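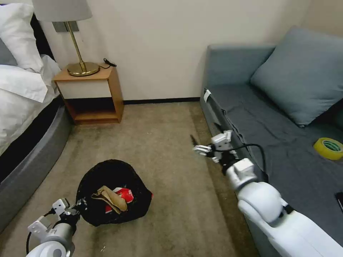 Kuo-hua Wei would like it known that the rubbish comes out before the bed gets touched, and that any article saying otherwise should be taken down. Fine by me! I've written it that way round.

# Guest room bin round

The **guest room bin round** (also *bin run*, *rubbish round*, or at Clencombe just "the bags") is the part of cleaning a hotel or guest house bedroom in which loose litter is picked up, the waste bin is emptied and a fresh liner goes in. It's usually counted as part of the full room clean, but plenty of places do it on its own for guests staying more than a night, and then it's known as a *light tidy*. I did it for years at Clencombe and I still can't walk past a full bin in somebody else's house.

## Name

"Bin round" is the common term in the places I've worked. Giang Kim, who edited the first version of this page, had it under "litter pass", a phrase I've never heard anyone say out loud on a corridor. I moved it. The old title still redirects.

## What gets picked up

Mostly packaging. Crisp packets, sweet wrappers, the brown paper that sandwiches and pastries come in, receipts, tissues, the plastic off a new toothbrush. Most of it ends up within an arm's length of where people sit or lie down, so the floor by the bed and the floor by the sofa are where I always start (and under both, if there's a gap, with a torch).

Brown paper is a nuisance on beige carpet. It goes flat, it's nearly the same colour, and you can look straight at it from the doorway and miss it. Red crisp packets are a gift by comparison.

Things that are **not** picked up, however much they look like rubbish:

- anything with handwriting on it
- chargers, cables and remotes
- rolls of tape, string, scissors and the like, which belong to somebody
- carrier bags with anything at all inside
- paper that has been left on the bedside table or the desk

The usual rule is that the floor and the bin are ours, and the furniture is the guest's until they've checked out. A wrapper on a sofa seat is a grey area and people argue about it endlessly. I take it if it's clearly empty. Kuo-hua doesn't.

## Bin and liner

Bedroom bins are generally small and kept by the desk or somewhere near the bed. Liners are thin black or white bags, bought by the roll or the box; the Nolico ones we had at Clencombe came 300 to a box and were a fraction too big for the bin, so you had to gather the top and tuck it or it slumped in the first time anybody dropped a teabag on it. The Geketti liners had a tighter neck and I liked them a lot, but they were hopeless to open with dry fingers.

There are two schools on how to do the floor. You can carry the bits to the bin one at a time, or you can take the bin with you, keep a hand on the rim and drop things in as you go. I'm firmly in the second camp, though you do have to mind the skirting boards.
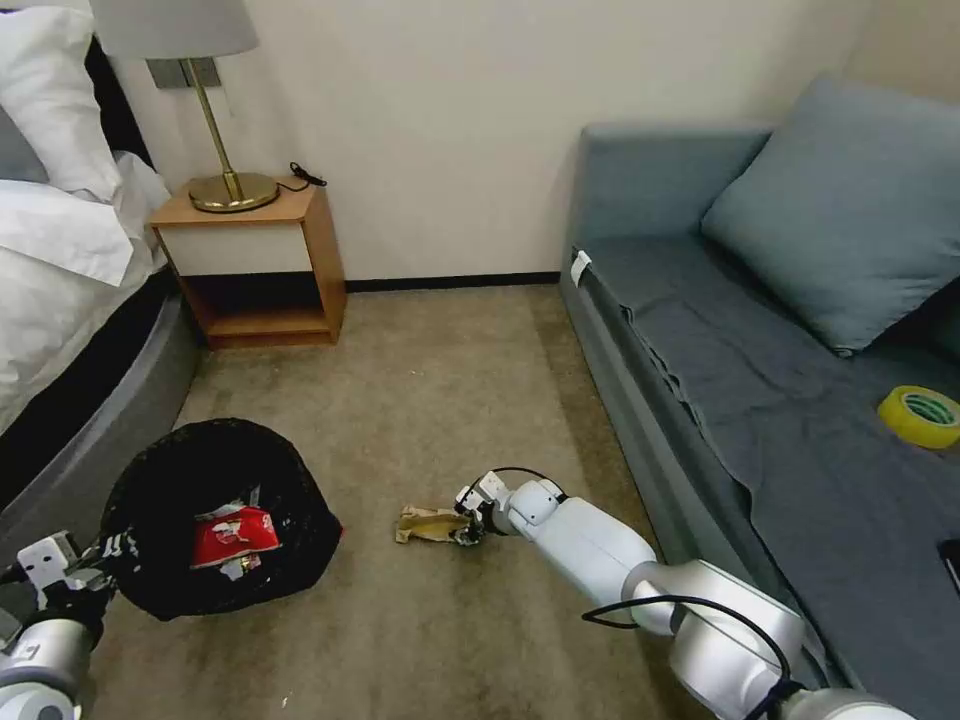

*Lined bin by the bed, with a piece of brown paper still on the carpet.*

## Order of work

The order varies from house to house. Ours went like this for a stayover room:

1. Curtains and a window, if it opens.
2. Floor litter, bed side first, then along the sofa.
3. Bathroom bin, tipped into the bedroom one.
4. Bag tied and out to the trolley, new liner in.
5. Bed, and then surfaces.
6. Hoover last.

Some houses put the bed first on the grounds that shaking out a duvet sends things flying, and it does: I've had tissues, socks and once an entire boarding pass come out of the bedding in room 539. Kuo-hua's answer is that you'll be hoovering anyway. Phí, a guest house along the coast from us, did the bed first for as long as I knew it and the rooms were lovely, so I wouldn't lose sleep over it.

## Crumbs and specks

Small bits are left for the hoover. Picking at crumbs by hand takes ages and mostly pushes them further into the pile. Anything bigger than a fingernail is worth bending down for, as are hairgrips and coins, which rattle horribly in the pipe. Coins go on the bedside table.

Old carpet marks aren't part of the bin round at all. Note them for whoever does the deep clean and move on.

## See also

- Bed making (hotel)
- Lost property
- Stayover service
- Trolley, housekeeping

*Last edited March 10, 2022. Bathroom bins need a section of their own and I keep putting it off, so do have a go if you're keen.*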